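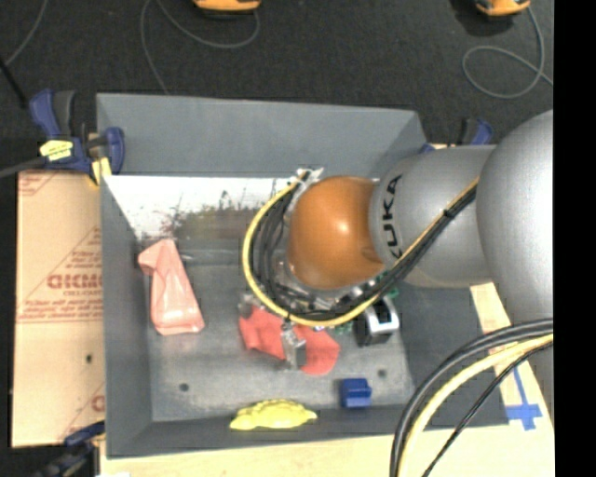

EQUIPMENT > ROBOT CELLS > BIN PICKING

Standico Bin Picking Cell, arm and gripper package

Print this page | E-mail this page

Most bin picking quotes start with the arm, and the arm is the part you are least likely to get wrong. A KUKA over a shallow bin will reach what it needs to reach. What you should be asking is whether it can pick up your stuff, all shift, with no one standing next to it.

Soft items are where we'd slow down. A crumpled cloth has no fixed shape, and a cloth and a hard plastic block in the same bin are two different jobs for one gripper. Plenty of sellers will tell you theirs handles both. Ask to see it done with your own items, in a pile, and ask how many tries were left out of the video.

The Standico package is listed at $3558. That covers the gripper, the wrist sensor and the mounting plate. It does not cover the arm, the bin, the floor stand or anyone's time. Setup is $1615 if you want it done for you, and we think most first-time buyers will want it. Lead time is about 30 days.

Things to put in the budget that aren't in the quote:

Cables. They have to follow the arm through every move, so they wear. Price a spare set now.
Holding the bin still. Bar clamps are fine for a trial. For daily use, pay for a proper fixture.
Spare gripper parts. Exposed boards and connectors near the work will get bumped sooner or later.
Floor space. Measure for the base and the cable run as well as the bin.

Standico claims a 14 month payback. We have not seen the math behind it, and we would not put that number in front of your boss — work out your own from what one person picks in an hour today.

Trial units can be booked through Sarudov from July. Bring your worst items. Returns are accepted on unopened grippers only.

Related items
Lagman Floor Stand, fixed height
Lagman Cable Guide Kit
Cornell Sloped Bin, gray
Sarudov Trial Booking, one week
Standico Spare Connector Set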